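Stener Postcard Publishers

A dataset of picture postcard publishers, stationers and view-card photographers, with the cards that can be tied to them. Compiled from trade directories, newspaper notices and the backs of the cards themselves.

Contents

publishers.csv: one row per business
people.csv: one row per person connected with a business
cards.csv: one row per distinct card (the design, not the physical copy)
copies.csv: one row per physical copy examined
sources.csv: full references for every citation code used elsewhere
notes/: longer remarks on difficult cases, as text files

Coverage

The dataset has 300 businesses and 3000 cards. It covers shops and studios that put their own name on at least one card, whether or not they printed it. Large national printers are included only where a local shop's cards can be shown to come from them. Greetings cards without a view are left out, apart from 30 that share a serial number run with view cards and would leave gaps if removed.

The earliest cards are court-size. Divided backs make up most of the rest. Real photographic cards are under-represented, as many have no publisher's name anywhere.

How the records were made

Each business was first looked up in the directories for its town, then in the newspapers. A directory entry shows where a business was when the information was collected, which may be a year or more before the date on the cover. The fields dir_first and dir_last therefore give directory years, not trading years. Where a newspaper notice gives an opening, a removal or a bankruptcy, it goes in event_note with its own citation.

Cards were transcribed as printed, including misspelt captions. A corrected place name goes in place_std. Please don't correct the caption field.

Dates of cards come from three places, in this order of preference: a dated advertisement for the series, the earliest known postmark, and the style of the back. The column date_basis says which was used (A, P or B). A date resting on B alone should be treated with caution. Old stock was sold for years, and a back design can outlive the firm that introduced it.

Hosting

The files are served from the Loduvis reading room, with a second copy kept by the Hayat local history collection. Scans are held at the same two places and are not part of the download. 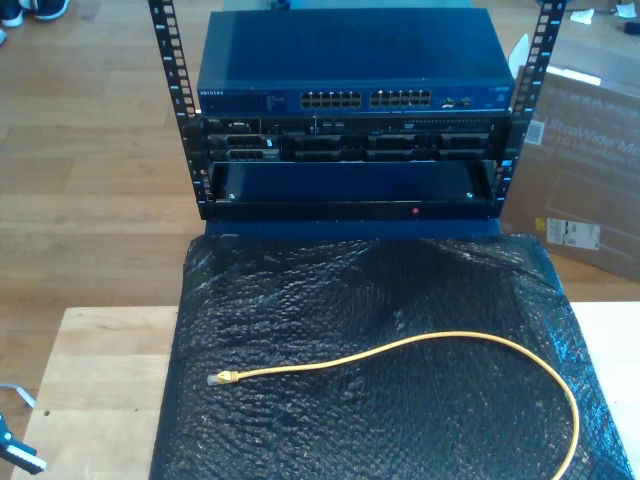

Netgear switch and rack, Loduvis.

The web address of a scan is built from the copy_id, so a copy_id is never reused, even when a record has been withdrawn. Withdrawn records stay in copies.csv with status set to W and the reason in remarks. The commonest reason is that two people recorded the same copy before and after it was sold.

Fields in publishers.csv

pub_id: four characters, no meaning in the order
name_printed: the name as it appears on the cards
name_directory: the name as it appears in directories, if different
trade: stationer, bookseller, photographer, chemist, tobacconist, fancy goods, other
address: street address as given, one line per address, oldest first
dir_first, dir_last: see above
series_names: any series title, such as "Clovow Series"
printer: filled only when stated on a card or in a notice
printer_guess: filled when inferred, with the reasoning in notes/
src: citation codes

Fields in people.csv

person_id
surname, forenames: as given in the best source
surname_alt: other spellings found
role: owner, partner, manager, photographer, widow continuing the business
birth_year, death_year: blank if not found. Never estimated
marriage_src: citation only. Details of the marriage are in notes/ where they bear on the business

Marriage records are useful for trade descriptions, and a father-in-law in the same line of business often explains where the stock or the premises came from. Occupations on certificates do not always match the directories. A man may be a clerk on his marriage certificate and a stationer in the next directory. Both are recorded, each with its source, and no attempt is made to choose between them.

Known problems

Clovow Series. The name was used by two shops in different towns, apparently with no connection. Cards with a street address are assigned to the right shop. The 65 cards without one are under pub_id CLVX until someone can do better.

Partnerships. When a partner left, the old name often stayed on the cards. We have kept one pub_id through such changes unless the premises changed as well.

Numbering. Several publishers restarted their serial numbers when they changed printer, so the same number can belong to two cards. Use card_id for joins, never the serial number.

Colour. The colour field distinguishes monochrome, hand-tinted and colour-printed. Hand-tinted and colour-printed were muddled in the first batch of records, and checking has reached the letter M.

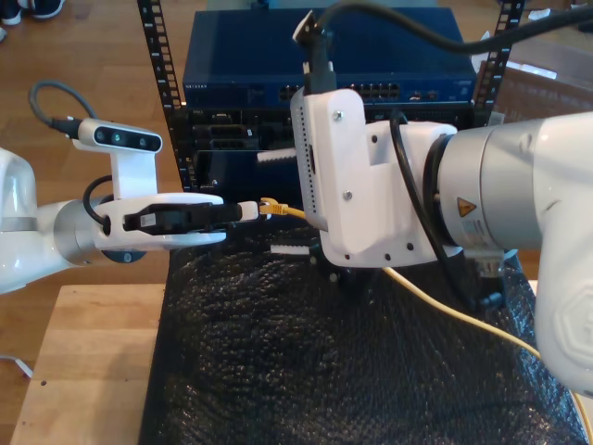
Hayat wrote in March to ask whether CLVX should be divided by typeface, as the capitals in the captions fall into two clear groups and one group matches the addressed cards from the smaller shop. The split has been tried in a working copy. It holds for the street views and fails for the churches, where both typefaces turn up on cards with the same serial prefix. The published file is unchanged, but a caption_face column has been added to cards.csv so that others can test it.

Corrections

Send corrections with the card_id or pub_id and a source. A scan of both sides of a card is the most useful thing to have, at a size where the stamp box can be read. Family information is welcome and is cited as such. It goes in notes/ unless there is a document behind it.

Licence

The data may be reused with credit to Stener. Captions and directory extracts are transcriptions of published material. Rights in the scans stay with the owners of the cards, and requests should go to Loduvis or Hayat, depending on the prefix of the copy_id (L or H).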